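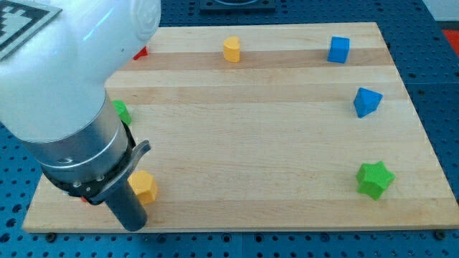

Robot arm, wooden board and yellow hexagonal piece

Karex Price Monitor
Retail and wholesale price tracking for traders, buyers and market researchers

Item code: KX-PM
Supplied by: Clilorton
License: yearly, per organization
Status: available now

Overview

Karex Price Monitor is a subscription service that collects the prices of everyday goods and shows how they move from one week to the next. It covers staples such as flour, cooking oil, sugar, rice, soap, cement and lamp fuel, along with farm inputs like seed and fertilizer. The current list holds 1,482 goods, each recorded by pack size and grade so that a small bag of sugar is never averaged in with a large one.

Most buyers already keep price records of some kind, often a spreadsheet or a notebook at the front desk. The trouble starts when two people record the same item in different ways, or when a shop changes the pack size and leaves the sticker price alone. Price Monitor stores every price along with its unit, and works out a price per kilogram, liter or piece when the entry is saved.

What you can do with it

Compare the shelf price of an item with the wholesale price in the same town.
See how long a change in the wholesale price takes to reach the shelf.
Set an alert for any item that moves by more than a percentage you choose.
Mark a period as a shortage and view prices before, during and after it.
Export tables for use in a spreadsheet.

The shortage view was added in May at the request of Gowda, a grocery wholesaler that wanted to see which of its lines went up before stocks had fallen. It puts reported stock levels and prices on the same chart. A price that climbs while stock is steady can have several causes, including transport costs, a weaker currency or sellers holding goods back. The chart does not pick one of these for you. There is a notes field under each chart where your own staff can record what they heard from suppliers - these notes stay private to your account.

Where the prices come from

Prices are entered by paid collectors who visit 115 markets and shops on a fixed route. Each collector uses the Karex phone app, which works offline and sends its entries when a signal is found. Entries that differ sharply from the last visit are held for a second check. Held entries appear in gray and are left out of averages until they are cleared.

The weekly file closes at 6 p.m. on Sunday. Late entries go into the following week with their true collection day attached.

Customers can also add their own prices. These are kept apart from the shared data unless you choose to contribute them.

Editions

Basic
One user, up to 800 goods, weekly updates, no alerts. Suited to a single shop or a student project.

Standard
Five users, the full goods list, alerts and the shortage view. This is the edition most wholesalers take.

Research
Twelve users, the full goods list, individual price entries as well as averages, and the complete back file. Shop names are replaced with codes.

You can move up an edition at any time and pay the difference for the months remaining. Moving down takes effect at renewal.

Requirements

A current web browser. The collector app runs on Android phones and needs very little storage. No software has to be installed on office computers, though the optional spreadsheet add-in does need administrator rights.

Setup and training

Setup takes two working days after the order is confirmed. Your goods list is matched to ours, and anything that cannot be matched is sent back to you with suggested codes. One online training session is included with Standard and Research. Further sessions are charged by the hour.

Svenja Schmieder handles setup and training for all new accounts. Please have your goods list ready in a single file, with pack sizes in their own column.

Limits

Price Monitor reports asking prices. Discounts agreed at the counter, credit terms and bulk deals are not recorded. Coverage of fresh produce is thinner than coverage of packaged goods, and several rural markets are visited only every second week - check the coverage map before ordering if these matter to you. The service does not produce forecasts.

Related items

Drudonness Stock Ledger (works with the shortage view)
Karex Collector App, extra licenses
Karex Printed Price Sheets, monthly

Ordering

Orders are placed through the Clilorton sales desk by email or phone. Quotes are valid for 30 days. Payment is by bank transfer, yearly or in two installments. Cancellations made before setup begins are refunded in full.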